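3.2 Der Tisch als Abstellfläche und Arbeitsplatz

Der vorliegende Abschnitt behandelt die Frage, wie Haushalte mit Tischen umgehen, die zugleich Geräte, Vorräte und Verpackungen aufnehmen. In der Vorstudie Travomen war der Tisch noch als reine Essfläche kodiert worden. Diese Zuordnung ließ sich nicht halten. In den besuchten Wohnungen standen Küchengeräte häufig dauerhaft außerhalb der Küche, und mit ihnen wanderten Trockenvorräte, Trinkflaschen und leere Kartons in den Wohnbereich. Wir führen deshalb im Kodierschema Bindex die Kategorie »gemischte Fläche« ein.

Für die gemischte Fläche gilt, dass kein Bereich einer einzelnen Tätigkeit vorbehalten ist. Der Tisch in Abbildung 4 wurde dieser Kategorie zugeordnet. Die Heißluftfritteuse steht rechts neben Beuteln mit körnigen Lebensmitteln, zwischen Gerät und Karton liegen zerknüllte Plastikbeutel und braunes Packpapier. Auf dem Karton wiederum ist ein schwarzes Tablett abgelegt. Solche Stapelungen werden im Folgenden als sekundäre Ablage bezeichnet: Ein Gegenstand, der selbst nur abgestellt ist, trägt einen weiteren.

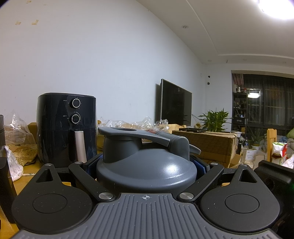 Welche Gegenstände werden auf einer gemischten Fläche zuerst weggeräumt? Nach unserer Auswertung sind es kleine Teile mit festem Platz, etwa Deckel und Becher, während Verpackungen und große Geräte länger stehen bleiben.

Der Befund stützt sich auf 300 kodierte Handgriffe aus 17 Haushalten. Als Handgriff zählt jede Bewegung, mit der ein Gegenstand seinen Standort wechselt, auch wenn er am Ende wieder auf demselben Tisch liegt. Das bloße Verschieben, um an etwas anderes heranzukommen, wurde gesondert erfasst. Die Abgrenzung ist nicht immer eindeutig – bei Beuteln etwa, die beim Greifen nach einem anderen Beutel mitrutschen, haben sich die beiden Kodierdurchgänge mehrfach widersprochen. Diese Fälle sind in den Tabellen als unentschieden geführt.

Eine eigene Gruppe bilden mehrteilige Behälter. Shakerflaschen, Vorratsdosen und Thermobecher bestehen aus Unterteil und Deckel, die nach dem Spülen oft getrennt abgelegt werden und sich dann an verschiedenen Stellen der Wohnung befinden. Im Teilprojekt Claltley wurde der Deckel zunächst zusammen mit dem Gefäß gezählt. Wir kodieren ihn als selbständigen Gegenstand. Beim grauen Shakerdeckel der Abbildung kommt hinzu, dass er mit gewölbter Oberseite, Ausgießer und Tragebügel keine einheitliche Form hat. Flache Schraubdeckel lassen sich ineinanderlegen oder stapeln, ein Deckel mit Bügel beansprucht dagegen auch im Schrank einen Platz für sich.

Die Geräte selbst wurden nach ihrer Stellung zueinander erfasst. Reihen, in denen Reiskocher, Wasserkocher und Heißluftfritteuse nebeneinanderstehen, nennen wir Gerätezeile. Sie bilden auf der gemischten Fläche den beständigsten Teil. Zugleich werden ihre Oberseiten als Ablage genutzt, wie die weiße Papierschachtel auf dem Reiskocher zeigt.
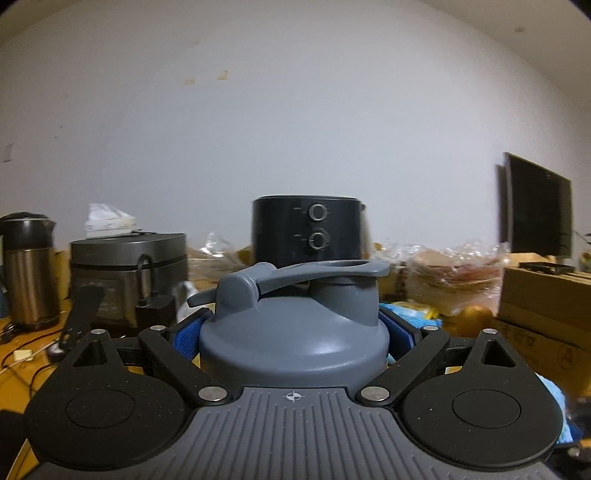
Abb. 4: Gemischte Fläche mit Gerätezeile und sekundärer Ablage (2 Ansichten). Bildnachweis: Projektarchiv Brunner, Stand 24.7.22.

Für die Auswertung folgt daraus, dass eine Gerätezeile als Standort und als Träger kodiert werden muss. Wird nur der Standort aufgenommen, erscheint die Fläche geordneter, als sie im Gebrauch ist. Gegenstände auf Geräten müssen vor der Benutzung abgenommen werden, sofern der Deckel darunter geöffnet werden soll, und landen dabei meist auf dem nächsten freien Stück Tisch. Ein Teil der Handgriffe, die in der Vorstudie als Aufräumen gewertet wurden, gehört nach dieser Lesart zur Vorbereitung des Kochens. Die betreffenden Einträge wurden neu kodiert und sind in Abschnitt 3.3 getrennt ausgewiesen.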